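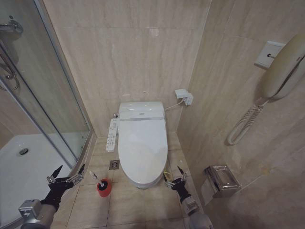

Mitorora Bathroom Set: data card

Version: second release, January
Maintainer: Desmond Tillman, Innes group
Related code: Clulon (depth filter), Fisham (replay viewer)

Summary

Mitorora is a set of teleoperated robot recordings made in small home bathrooms. We collected it to study one question: how much does depth error near glass and polished tile hurt a policy that must reach for objects close to these surfaces? The set has 220 episodes from 11 bathrooms. Every bathroom contributes 20 episodes.

What is in an episode

– color video from the head camera
– color video from the wrist cameras
– joint positions and gripper opening, saved at 20 Hz
– one short text instruction, written by the operator before the start
– a success label, given later by a second person

Instructions are simple, for example "pick up the toilet brush" or "move the hand to the shower handle". Water was shut off in all recordings.

Wrist view and reflections
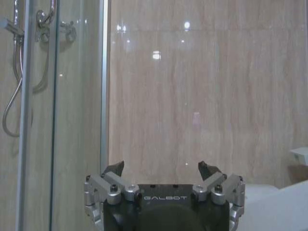 Our method, Clulon, does not try to repair depth on glass. It marks the pixels where two estimates disagree and gives the policy this mark as one more input channel. The two estimates come from a stereo network and from the motion of the wrist camera. Glass is hard for both, but in different ways: the shower hose behind the panel gets a depth of its own, while the panel in front of it is often missing. Bright light spots on the tile are a second problem, as they move when the camera moves and so look like points behind the wall. The marks cover both cases quite well, and we did not need to label any glass by hand.

Main result

We trained the same policy with and without the mark channel, and tested each one in 40 trials in bathrooms that were left out of training. With the channel, the policy touched the glass by mistake less often. Success in picking tasks changed very little. We think the picking failures have another cause, mostly poor grasp angle on thin handles, and the channel can not help there.

Known problems

– The wrist video and the joint data can be shifted by one step. Fisham corrects this when it loads an episode, but the raw files are not corrected.
– Very dark bathrooms are missing. All rooms had the ceiling light on.
– Success labels for "move the hand to" tasks are less reliable than for picking tasks. Two labelers did not always agree on how close is close enough.

How to use the split

Please split by bathroom and never by episode. Episodes from one room share the same tiles and fittings, and a random split gives scores that are too high. The file splits.txt has the division we used.

Questions and corrections can be sent to Desmond Tillman through the issue page. Please write the episode number in the title.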